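Hi Judit,

Quick update on the Stonden family mediation project, covering April and the first few days after it. Sorry it's coming in a little long, I had a lot to cram in!

## Where we are

We've now opened 20 cases, mostly grown kids and parents who've quit speaking over money or a family business. The Chisholm office is handling the bulk of them (Réka moved over there full time, and she's been great on the phone with the dads who swear they'll never sit in a room with anybody). Twelve families have had a first meeting. Five have something in writing, even if one of those is only a deal about who gets to visit Grandma and when.

The hard one is still the brothers with the trucking company. Ottó met with them separately and they agreed to let their father come to the next session, so fingers crossed. I don't want to promise you anything on that one.

## Money

Room rental ran over by $205 because we had to book a second waiting room in Chisholm. People who are suing each other don't love sharing a couch. I covered it from the travel line, and Miklós signed off on the change. Printing came in under budget, and we still have around 100 of the intake booklets left, so no reorder for now.

## Still stuck

The privacy wording for the follow-up survey. Kornél has the latest draft and wants "relative" swapped for "family member" all the way through, which is fine by me, but it has to go back to the lawyer again.
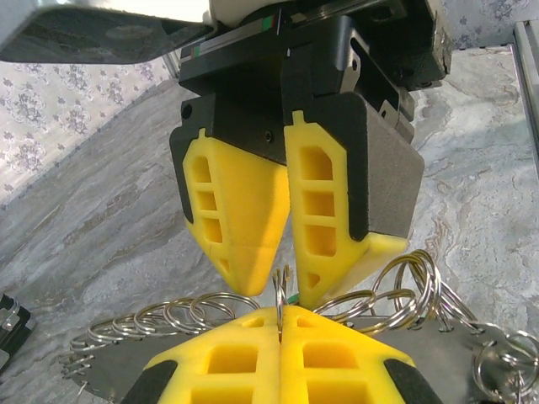 ## What I need from you

- A yes or no on keeping the second waiting room through the summer
- The new expense form, if there is one (mine still has the old address on it)
- A time to call about the trucking case before the father comes in

Thanks, talk soon!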